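4.2 Setting up the Yeoman kit

We were glad to find the Yeoman kit from Drarer so easy to live with - it took one patient afternoon, a good part of it spent reading the manual, and we had our 44 short trials planned before supper. The views in Figure 5 come from the wrist camera, with the two dark fingers in each.
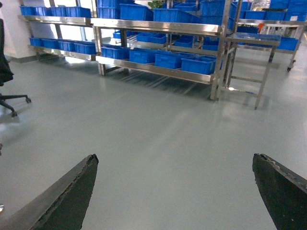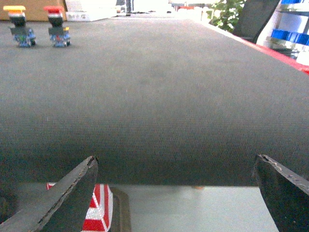
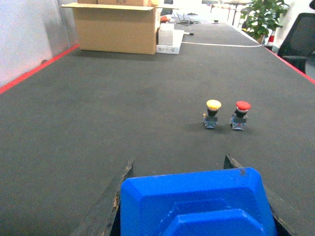 Figure 5. Wrist views during the Yeoman review.

Can one person set up the kit? One person is enough, given an afternoon.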